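Print this page | E-mail this page

Whiteboards, Walls and Stains: Your Questions
Posted 28 January 2023 by Obed Aryee

I look after supplies at the Covton Community Learning Centre, and most of the mail I get concerns marks on things. After the December rush I wrote the replies down in one place, so I can point at them.

My whiteboard won't wipe clean any more. Is it dead?
Probably just tired. Cheap boards have a painted coating that wears through, and then the ink soaks in where it used to sit on top. Try a proper board cleaner and a microfibre cloth first. If last term's spelling list is still legible after two goes, you own a noticeboard.

Somebody used a permanent marker. Now what?
Scribble over it with a dry-erase marker, leave it a few seconds and wipe. The solvent in the fresh ink loosens the old. Repeat until your arm gets sore. I did 162 words of a budget this way and did not enjoy the budget any better the second time.

Can I use metho?
Yes, a dab on a rag, with a window open. It will take ink off beautifully and it will also dry out a painted board if you make a habit of it. Once a month is plenty.

What about those white foam sponges?
They're very fine sandpaper with good publicity. Fine on a scuffed skirting board, terrible on a whiteboard, and on gloss paint they leave a dull patch in exactly the shape of your enthusiasm.

Which markers do you buy?
We had Rurker for years. The Momness ones are cheaper and last until morning tea. Store either kind lying flat, since standing them tip up sends the ink to the wrong end, and put the caps on until they click. I have a laminated sign about the click. It has been drawn on.

How do I get biro off a painted wall?
Start with warm water and a drop of dishwashing liquid. If that does nothing, try a little metho on a cotton bud and work along the line so you don't spread it sideways. Matt paint is the worst, as it hangs on to everything and then shines where you rub it. Test behind the door first.

Should I just paint over it?
Not straight over. Ink bleeds through acrylic with remarkable patience. Seal it with a stain-blocking primer, then do your two coats.

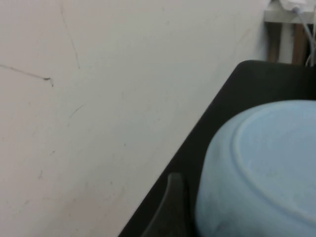 Pencil is kinder. A clean white eraser will lift most of it, and the crumbs vacuum up. Don't use the pink one off the end of the pencil unless you'd like a pink wall.

Is it worth paying for a glass board?
If you can stand the price. The Yaman catalogue has one at $2,000, which I have looked at the way other people look at boats. Glass doesn't ghost or stain and you can be as rough as you like with the metho. You do need strong magnets, and a wall that can hold the weight.

How often should boards be cleaned?
Dry wipe daily, proper clean weekly. We have 40 boards and I can tell you which tutors do this, but I have to share a kitchen with them.

Do you lend out cleaning kits?
Yes, 3 at a time, from the office on the ground floor. Sign the book. Please bring back the cloths as well as the bottle. The cloths are the good bit.

Print this page | E-mail this page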